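2022-06-24
작성: Mingxuan Xia

Gorport 시작차 2호, 3열 시트 및 뒷바퀴 쪽 소음 확인

오전에 Driltthorpe에서 차를 받았다. 적산거리 926km. 지난번 기록보다 302km 늘었는데 대부분 고속 주행이라고 들었다. 타이어 공기압은 네 바퀴 모두 규정값에 맞추고 시작했다. 조수석 뒤쪽만 조금 낮았다.

1. 3열 시트 접이
왼쪽 시트가 끝까지 안 눕는다는 건이다. 레버를 당기면 등받이는 풀리는데 바닥에서 손가락 한 마디쯤 남기고 멈춘다. 매트를 걷어 보니 힌지 커버 가장자리가 안으로 말려 들어가 있었다. 커버를 빼고 접으면 끝까지 내려간다. 오른쪽은 커버가 있어도 정상. 커버 금형 문제인지 조립할 때 눌린 건지는 아직 모르겠다. Yulan Liao에게 새 커버를 2개 요청했다. 같은 증상이면 금형 쪽으로 넘긴다.

2. 2열 슬라이드
맨 앞까지 당겼을 때 3열 승하차 공간은 목표에 든다. 다만 카시트를 단 채로는 등받이가 덜 기울어서 어른이 들어가기 불편하다. Weidong Han은 레일을 늘리자는 의견이고 나는 등받이 각도부터 보자는 쪽. 레일을 건드리면 바닥 하니스 경로까지 바뀐다. 결론은 못 냈다. 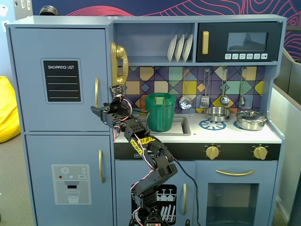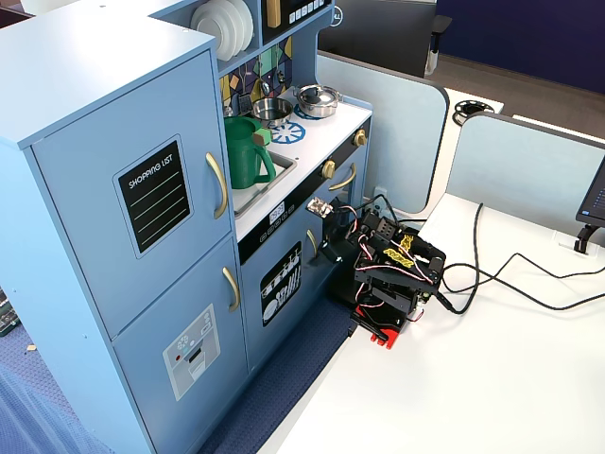 두 장 다 하늘색 장난감 주방, 냉장고 문에 SHOPPING LIST 판.

3. 뒷바퀴 쪽 소음
저속으로 과속방지턱을 넘을 때 왼쪽 뒤에서 딱 하는 소리가 난다. 오늘 여섯 번 넘어서 두 번 들었다. 둘 다 혼자 탔을 때였고, Themba Kruger가 3열에 앉았을 때는 안 났다. 리프트에 올려 스태빌라이저 링크, 쇽업소버 하단 볼트, 머플러 행어 순으로 확인했다. 링크 유격 없음. 볼트 토크 정상. 머플러 행어 고무는 한쪽이 약간 틀어져 있어 바로 끼웠다. 그 뒤로는 재주행을 못 했으니 원인이라고 적지는 않는다.

트렁크 바닥 공구함도 의심된다. 잭 고정 나사가 반 바퀴쯤 풀려 있었다. 다음 주행 때는 공구함을 비우고 한 번, 채우고 한 번 돌 것.

4. 테일게이트
전동 닫힘 중간에 한 번 멈칫한다. 반복해도 같은 위치다. 스트럿은 Tran 부품이고 로트 번호는 라벨이 접혀서 끝자리를 못 읽었다. 손으로 닫으면 걸리는 느낌이 없으니 모터 제어 쪽일 가능성이 더 크다고 본다. 로그는 뽑아서 공용 폴더에 넣어 두었다. Shengli Kang이 전류 파형을 봐 주기로 했다.

5. 기타
- 2열 중앙 송풍구, 풍량 최대에서 날개 떨림. 테이프로 막으면 없어짐.
- 뒷유리 와셔액이 왼쪽으로 치우쳐 나감. 노즐 조정 후 정상.
- 3열 컵홀더에 물병을 넣으면 안전벨트 버클과 닿는다. 전에도 적었는데 도면에 반영되지 않았음.
- 운전석 도어 트림 아래쪽 클립 하나 없음. 재고에서 끼웠다.

남은 일
- 힌지 커버 도착하면 왼쪽 시트 재확인
- 방지턱 재주행, 공구함 조건 나눠서
- 2열 등받이 각도 비교표 작성 (Weidong Han과 같이)
- Grollurcombe 시험장 9월 예약 확인. 경사로 구간이 들어가 있는지 꼭 물어볼 것

차는 안쪽 베이에 세워 두었고 키는 보관함에 있다. 배터리 단자는 분리하지 않았다.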